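Lepik hand-held gripper kit (pair) - for school clubs and student teams

Product code 1681. Sold as a pair. In stock at Brukville.

The Lepik is a two-jaw gripper worked by hand. Students hold it, squeeze, and the jaws close through the same kind of linkage they would later fit to a motor. We sell it mainly to after-school robotics clubs and to teachers running a first project on picking and sorting, where the class needs to think about grip before anyone writes code.

Each kit builds two grippers. The parts come flat in trays and go together with screws and pins. A pair of students can usually build one in a double lesson. Nothing needs gluing or soldering. The build guide is printed on card so it will stand up on a bench, and there is a separate sheet for the teacher with the common mistakes on it. The most common is fitting one of the inner links back to front, which makes the jaws close unevenly.

The finger pads push on and pull off. They are the part that wears, and clubs that use the kit every week should expect to replace them once or twice a year. Spare pads are sold in bags of 100 under a separate code. 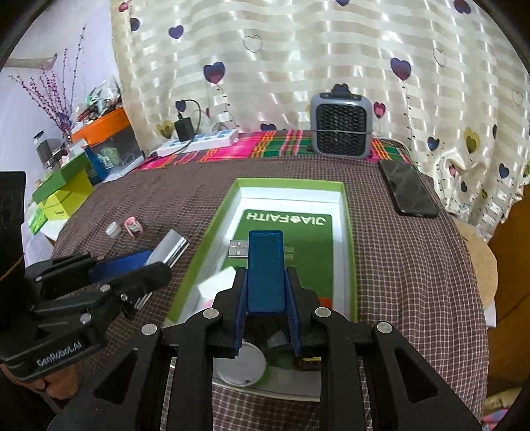

The Markent sorting challenge is the project most clubs buy the kit for. Teams bring a tray or box of small household things, swap with another team, and then clear the other team's box item by item using grippers only. Points are given for objects that are awkward to hold. A USB flash drive held upright between two blue pads is a good early target, as it has flat sides and the pads can sit square on them. Flat card and folded paper lying in the bottom of a box are much harder, and a round disc is worth trying both on its edge and lying flat. With a gripper in each hand, students can also practise passing an object across, but we suggest leaving that until the second session.

Challenge rules and score sheets are included in the kit. The rules suit teams of up to 6, with students taking turns on the grippers and one keeping score. A round takes ten minutes. Clubs are free to change the points to suit the age group, and many do.

The kit was first used at the Numurer student engineering club, where it has now been through over 2 years of weekly sessions. The present version has stiffer outer arms than the first one. Older pads still fit.

What you get
Parts for two grippers
Pads fitted, plus one spare set
Hex key
Build guide and teacher sheet
Challenge rules and score sheets

You will need a small cross-head screwdriver, which is not supplied. Suitable for age 10 and up with an adult in the room. Small parts.

School orders can be paid by invoice. Kits ordered in April for the summer term are sent out in the order they come in.

14 shares | 4 comments

clubroom_b
Bought three for our year 8 group. The build was fine, though the pins are easy to lose on carpet. Do it over a tray.

teamorange
Can you buy the score sheets on their own? Ours are covered in tea.

Lepik shop
Yes - send us your order number and we will email a copy you can print.

hallway_bench
Good kit. My lot spent a whole lunchtime trying to pick up a sheet of paper. One of the pads was loose out of the bag but the spare went on fine.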